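How to Replace a Failed Drive in a Two-Disk Mirror on a Small Office Server

Applies to: Cedley file server image, version 14 and later. Last revised June 17, 2020.

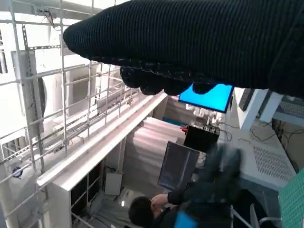 A monitor with a solid blue screen, and a black boxy device below it.

This procedure covers a software mirror (RAID 1) built with mdadm on two SATA disks. It assumes you have console or SSH access as root and a replacement disk of the same size or larger. In the commands below, the failed disk is sdb and the healthy disk is sda. Your device names may differ, and they can change after a reboot, so confirm them each time before you type anything destructive.

Before you start

Make a backup of the array. A mirror with one working member has no redundancy, and the rebuild reads the surviving disk from end to end. If that disk has unreadable sectors in a rarely used area, the rebuild is when you will find them.

Check the size of the replacement in bytes. Two disks both sold as 1000 GB can differ by a few megabytes, and mdadm will refuse a partition that is even slightly too small. Run:

lsblk -b -o NAME,SIZE,MODEL,SERIAL

Write down the serial number of the failed disk. You will need it when the case is open.

Step 1: Confirm which disk has failed

Look at the array status:

cat /proc/mdstat

A healthy two-disk mirror shows [UU]. A degraded one shows [U_] or [_U]. A member marked with (F) has been failed by the kernel. Then get the details:

mdadm --detail /dev/md0

Check the SMART data on both disks, including the one you intend to keep:

smartctl -a /dev/sda
smartctl -a /dev/sdb

The attributes to read are Reallocated_Sector_Ct, Current_Pending_Sector and UDMA_CRC_Error_Count. A rising CRC count with the other two at zero usually means a bad data cable. Replace the cable and re-add the disk before ordering a new one. If the surviving disk shows pending sectors, stop and copy the data off first.

Step 2: Remove the disk from the array

If the kernel has not already marked the partition as failed, do it by hand, then remove it:

mdadm --manage /dev/md0 --fail /dev/sdb1
mdadm --manage /dev/md0 --remove /dev/sdb1

Repeat for every array that has a partition on the same disk. The standard Cedley layout has two, md0 for the system and md1 for data. It is easy to forget md1.

Step 3: Swap the hardware

Shut down the server and unplug the power cord. Hot swapping works on some controllers, but the onboard ports on the older Skutov boards do not handle it reliably.

Match the serial number on the disk label to the one you wrote down. Do not go by port order. On the Skutov boards the port numbering printed on the board starts at 1 and the numbering in the firmware starts at 0 - this has led to the wrong disk being pulled more than once.

Fit the new disk, reconnect both cables and start the machine. If it does not boot, the boot loader was probably only on the failed disk. Start from rescue media, assemble the array, and install the boot loader on sda before continuing.

Step 4: Copy the partition table

For GPT disks, copy the layout from the healthy disk to the new one, then give the new disk its own identifiers:

sgdisk -R /dev/sdb /dev/sda
sgdisk -G /dev/sdb

The argument order is the reverse of what most people expect. The disk after -R is the target. Getting this backward overwrites the partition table on your only good disk.

Step 5: Add the new partitions and rebuild

mdadm --manage /dev/md0 --add /dev/sdb1
mdadm --manage /dev/md1 --add /dev/sdb2

Follow the progress with:

watch -n 30 cat /proc/mdstat

The default minimum rebuild speed is 1000 KB/s per disk, and a busy server can drop to that figure. To raise it until the next reboot:

sysctl -w dev.raid.speed_limit_min=50000

Users will notice slower file access while this is in effect.

Step 6: Install the boot loader on the new disk

On BIOS systems:

grub-install /dev/sdb

On UEFI systems, the EFI system partition is not part of the mirror. Format the one on the new disk, copy the files across and add a boot entry with efibootmgr.

Notes

If the rebuild stops partway and restarts from zero, check the kernel log for link resets. Karine Simard reported this in January on a Sabbagh enclosure, and a new power splitter cleared it.

The mail alert in /etc/mdadm/mdadm.conf only works if MAILADDR is set and the machine can send mail. Test it with mdadm --monitor --scan --oneshot --test.

Corrections to Step 4 by Peadar Ó Néill.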